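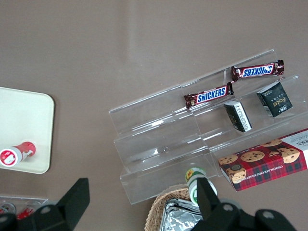

# Countline

A **countline** is a confectionery bar sold singly, by the piece, and usually eaten by one person who had intended to save half. The term belongs to the trade and is seldom heard at the till, where customers in Canada and Australia say *chocolate bar* and get on with it.

## Etymology

The name comes from the way such bars were sold: by count, where loose sweets were weighed out from a jar. It has outlived most of the jars. The trade historian Selina Ortner has argued that *countline* survives chiefly so that wholesalers can recognize one another at parties.

## Composition

Most countlines consist of a filling and a coating. Common fillings are nougat, caramel, wafer, biscuit, coconut and peanuts, alone or in whatever combination the marketing department has not yet tried. In an *enrobed* bar, the centre passes through a curtain of liquid chocolate; in a *moulded* bar, the chocolate is set first and filled afterwards. Solid chocolate tablets are generally classed separately, a distinction defended with some heat by people who make tablets.

## Size and portioning

Bars have tended to shrink over time, a change announced less often than new wrappers are. Shirley Melnyk's monograph *The Honest Gram* follows a single line, the Perron nougat bar, through seven reformulations, three of them described on the label as improvements. The bar finished at 40 grams. Its price did not take part in the exercise.

## Display

Countlines are impulse purchases, and shops place them accordingly - near the register, at hand height, often on stepped stands that let the back row be seen over the front. Confectioners call this good visibility. Parents have other words for it.

## Regional variation

Heat is the main difficulty in northern Australia, where a bar left in a parked ute in the afternoon becomes a sauce. Canadian bars face the opposite problem, and January caramel has its own reputation among dentists.

## See also

- Chocolate tablet
- Enrobing
- Nougat
- Vending machine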